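Drunoleo Reports Results From Hand-Held Gripper Study in Robot Training

Cáceres, 5/17/23 - Drunoleo today released the results of a study on teaching robot arms from recordings made by people using hand-held grippers. Policies trained on those recordings completed 148 of 236 test trials on a robot arm that had not been used at any point during collection.

The method, called Ladar, takes the robot out of the recording stage. An operator carries a gripper with the same finger shape as the one fitted to the arm and does ordinary household and office tasks with it. The recorded hand path and the finger opening are then converted into commands the arm can follow.

"Driving an arm remotely is slow, and it ties up the arm," said Larysa Tkachenko, who led the study. "We wanted to know how much of the training could come from people moving at their own speed, in rooms where we would have trouble installing a robot."

The study used 254 demonstrations per task across 10 tasks. They included opening a drawer, placing a cup on a shelf, folding a cloth, and moving small parts between trays. Operators were given a short written instruction for each task and were otherwise free to choose their own approach.

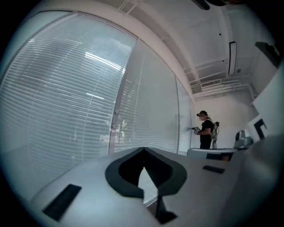
Results varied a good deal by task. Pick-and-place work gave the highest success rates, and the policies coped well when objects were moved to new starting positions. Folding was the weakest. In most of the failed folding trials the arm took hold of the cloth correctly but let go too early, and the team has not yet found out if the fault lies in the recordings or in the conversion step.

Lighting also mattered. Demonstrations recorded near large windows produced less accurate hand paths than those recorded in evenly lit rooms. The team reprocessed that part of the data in March with a revised tracking step, which reduced the error but did not remove it. Both versions were kept so that other groups can compare them.

"A person's wrist can do things our arm can't," said Volodymyr Hrytsenko, who wrote the conversion software. "Some recordings ask for a motion the arm has no way to make. We drop those before training. I would like to be able to warn the operator while the recording is still going on, and that is what I am working on now."

All test trials were run on a single model of arm. The company has not tested the method on other arms or on tasks that need two hands. Trials were scored by two people who had not taken part in the training work, and a trial counted as a success only if the task was finished without help.

Drunoleo will make the demonstrations, the scoring sheets, and the conversion software available to university and nonprofit groups on request. A written report with results for each task is available from the same contact.

The next round of recording will take place at the company's Plallorcombe site under Heather MacLeish and will focus on cloth and other soft items.

Media contact: Stefaniia Pavliuk, Drunoleo press office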